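Why I stopped randomizing everything

I've been promising a post on the Wulgate results since May, and I finally have numbers I trust, so off we go!

Quick recap for anyone new. Wulgate is my tabletop manipulation project, and all of it runs in simulation. The question is a simple one: if you have a fixed budget of practice episodes, should you spend it on many different rooms, or on fewer rooms with the objects shuffled around a lot more? My first policy, Omport, took the many-rooms route. It got 3000 episodes, with new walls, floors and furniture nearly every time, and it learned to ignore wallpaper beautifully. It was still pretty bad at picking things up.
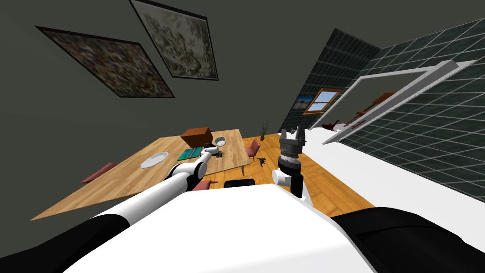
So for the second policy, Kandpal, I cut the list down to 50 rooms and put all the variety on the tabletop. Same budget, same network, same training time. On my held-out set of 1239 trials it beat Omport by a margin I didn't believe, so I reran the whole thing with fresh seeds (goodbye, weekend) and the gap held.

The biggest jump was in cluttered layouts, where a gripper has to come down between neighbors without knocking them over. I pulled out 325 of those trials and watched every one. Omport tends to pick a decent target and then commit to an awful approach angle. Kandpal hesitates, shifts sideways a little, and goes in again – I love watching it do that.
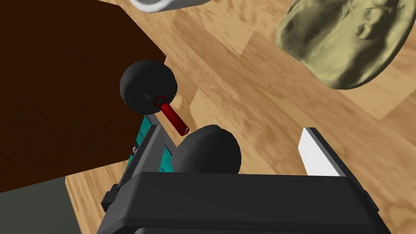 Wrist views seem to matter a lot for this. With them blanked out at test time, Kandpal drops back to nearly Omport's level, and most of the sideways corrections vanish. I haven't tried training without them yet, so don't read too much into that.

Next up is Stilley, which mixes both kinds of variety on a schedule: rooms first, clutter later. It's training as I type.

January 2020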